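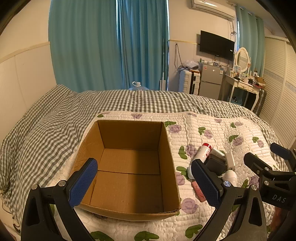

2024年10月4日，假期还没过完，把最近的进度记一下。

上次写到机械臂的底座重做完，能装上桌沿了，末端空着。夹爪那部分一直拖着没写，中间改了两版，现在算是定下来，可以说说。

先交代目标，免得新来的人翻旧帖。我想让一条自己拼的桌面机械臂学会收东西：把散在平面上的小件一个一个捡起来，放进敞口的纸箱。就这一件事，不叠衣服，也不倒水。控制部分用的是Vidal，臂本体的图纸从Tidar那个项目改来，关节电机和驱动板都是在Hellus买的。整套东西从一月开始断断续续做，大部分在家里做，需要切铝和攻丝的时候去Flinduvthorpe，那边的共享工坊有台钻和一台还算准的小铣床。

## 为什么先做手持的部分

最早我打算用主从的办法采数据，做一条小的主臂，手掰主臂，从臂跟着动。主臂做出来了，能用，但是很别扭。人掰着几个关节去够一个躺倒的小瓶子，手腕总要停下来想一下，录出来的动作一顿一顿的。拿这种数据去训练，机械臂学到的也是一顿一顿的，接近物体之前先悬在那里抖两下。

后来换成手持夹爪，人直接拿着夹爪干活，相机固定在夹爪上面，跟着手走。动作顺了很多，收一件东西的时间也接近平时用手收的时间。代价是位姿要另外算，手持端和臂上的末端必须长得一样，不然视角对不上。

所以现在的思路是手持端先定型，臂上的末端照着它做：指头长度、张开角度、相机离指尖的位置，都以手持端为准。之前我是反过来的，先把臂上的末端画好，再去凑手持端，结果握把总是顶着手腕，录十来分钟就酸。

## 指垫

指垫换过好几种。最初贴的是普通硅胶片，剪成长方形用双面胶粘上去，夹方盒子没问题，夹圆柱体会往外滚。然后试过发泡垫，太软，夹紧以后指头中间凹进去，物体的朝向跟着变，放下去的时候经常是歪的。

现在用的是蓝色带细纹的垫子，表面是网格。夹圆柱瓶子时摩擦力够，垫子本身变形也小。蓝色在画面里比较好认，后面做手指开合检测的时候，直接按颜色取区域就行，省了一个标定贴纸。黑色的指头在深色背景上会糊掉，只靠边缘找指尖不太可靠，这一点我在台灯底下试过几次才确认。

螺丝也讲一下。指头根部的转轴如果拧得太紧，开合会有一段死区，手上感觉不出来，录下来的开合曲线上有个台阶。我现在的做法是拧到底再退一点，用低强度的螺纹胶固定，放一晚。高强度的胶不要用，我拆坏过一个指头，只能重新做。

## 场地

桌子太小，两只手各拿一个夹爪容易磕到桌沿，后来就改到床上录。床面有几个好处：够大，东西掉了没声音，瓶子碰倒了也不会滚到地上去找不着。

缺点也很明显。绗缝的床盖是软的，有起伏，小件放上去高度每次都不同，夹爪往下压的时候整片会陷下去一点。在硬桌面上训练过的策略拿过来，指尖总是停得太高，夹空。反过来倒还好，床上录的数据混进去以后，桌面上的成功率没有掉。

另外就是花纹。白底紫花绿叶的床盖，对视觉来说比纯色桌垫难一些，颜色杂，东西又小。我本来想铺一块灰布，想想还是算了，真要用起来的时候也不可能先铺布。

窗帘拉上，灯全程开着，尽量让每一段的光线差不多。鱼眼镜头看到的范围很大，房间里别的地方也会进去，电视、冰箱、梳妆台全在里面。训练前我会裁掉一圈，只留夹爪前方的区域。位姿估计那一步用的是没裁的原图，远处的家具反而有用，特征点多而且不动。墙和窗帘这种大片平的地方提不出多少点，家具堆得多的那一侧效果最好。 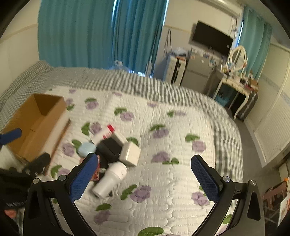 小件是随手凑的，挑的时候只看形状：要有躺着的圆柱，要有方的扁的，要有边角圆滑、不太好夹的壳子。颜色也尽量有白有黑有彩色。白色的东西放在白底床盖上最难，人眼没什么感觉，模型经常漏掉，尤其是刚好落在两朵花之间的空白处。

纸箱就是收快递剩下的瓦楞纸箱，放在一侧。开始时我用胶带把箱底和床盖粘在一起，怕碰歪，后来不粘了。箱子偶尔被夹爪推动一下，策略也该学会应付。箱子的朝向我每隔几段转一次，靠近人和靠近床头的位置也轮着来。

## 录制的流程

摸索下来的顺序大概是这样：

1. 两只夹爪先合到底，再张到最大，停一下，给开合量做零点。
2. 夹爪对着房间慢慢转一圈，让位姿估计先建好图。
3. 把小件撒开，不要摆得太整齐。
4. 从离箱子近的开始收，挡在前面的先拿走。
5. 每放下一件，夹爪退到箱口上方再张开别的方向，别在箱子里面转手腕。
6. 收完停两秒再结束录制。

第二步我一开始省掉了，直接开始收，结果前面几秒的轨迹全是飘的，后面对不上。补上以后好了很多。转的时候要慢，比自己以为的慢还要慢一点。

第五步的毛病是看回放才发现的。人手很自然会在箱子里顺势一甩把东西放下，快，但是臂上的腕关节转不到那个角度，逆解一算就报错。手持端录的时候没有关节限制，人又不会替机械臂着想，所以只能靠自己记着。我在握把上贴了一小条胶布，手指碰到它就知道手腕不能再往里翻了。

还有双手的问题。我的臂只有一条，另一条等零件。先把双手的数据录着，训练单臂的时候只取一侧。左手录的轨迹镜像以后能不能当右手用，我试了，勉强可以，但是背景也跟着镜像了，位姿要一起处理，容易搞错符号。我就错过一次，训练出来的臂一启动就往反方向走，差点扫到显示器。现在启动前会先用低速跑一遍空动作，急停按钮放在左手边。

## 目前的数

到昨晚为止录了161段，能用的是133段。废掉的里面，位姿飘了的占多数，其次是镜头被袖子挡住。录的时候袖子要卷起来，这个我老是忘。还有几段是存储卡写入跟不上，丢了帧，换了卡之后没有再出现。

训练是在家里的旧台式机上跑的，显卡一般，跑一晚上。效果没有仔细统计，只能说个印象：桌面上收方盒子比较稳，圆柱看运气，靠近箱壁的东西基本收不起来，夹爪会顶到箱子外侧然后停住。床上的还没试，臂的底座现在只能夹在桌沿，床边没有能夹的地方。

花费方面，夹爪相关的零件和耗材加起来控制在2000块以内，不含电机。电机早就买了，算在去年的账上，就不翻出来让自己难受了。Hellus那块驱动板我烧过一块，电源极性接反，怪自己。重新买的时候顺手加了防反接的小板，串在前面，压降可以接受。

## 接下来要做的

落地支架。打算用铝型材搭一个能推到床边的架子，底座板高出床面一些，让臂从上往下够。现在画的图里，底座中心到床沿的水平距离是220毫米，再远就够不到床中间，再近肘部会蹭到被子。重心是个问题，臂伸出去的时候整个架子想往前倒，底下要压东西。我准备先装几瓶水试，不行再去Flinduvthorpe切一块钢板。

相机支架要重新做。现在那个从侧面看有一点点低头，两只夹爪的低头程度还不太一样，是我拧的时候没对齐。软件里能补，但每次拆装都要重新标定，很烦。新版想加两个定位销，装上去就在那个位置。

时间同步也要改。两只夹爪各录各的，现在靠开头一起合拢的那一下去对齐，差一两帧是常事。单臂训练无所谓，双臂就不行了，两只手配合递东西的时候差一帧都能看出来。Tidar的文档里写过用一根线触发的做法，我还没接，主要是不想在手上再多拖一根线。先看看无线的抖动有多大，如果能接受就用无线。

另外收东西的任务描述也想稍微变一变。现在是看到什么收什么，收完为止。之后想让它区分一下，充电器那类带电的东西放一个箱子，瓶瓶罐罐放另一个。这样至少要两个箱子，数据得重新录一批，手持端不用动。

评论里有人问握把的文件能不能放出来。可以，等相机支架那部分改完一起放，现在那一版有个孔位是错的，我自己是用锉刀修过去的，放出来别人打印了也装不上。想先动手的，可以直接用Tidar原版的握把，把指头那一节加长就差不多了，指垫的尺寸按自己买到的料来剪。

假期剩下两天先把型材切了，床上的数据晚上接着录。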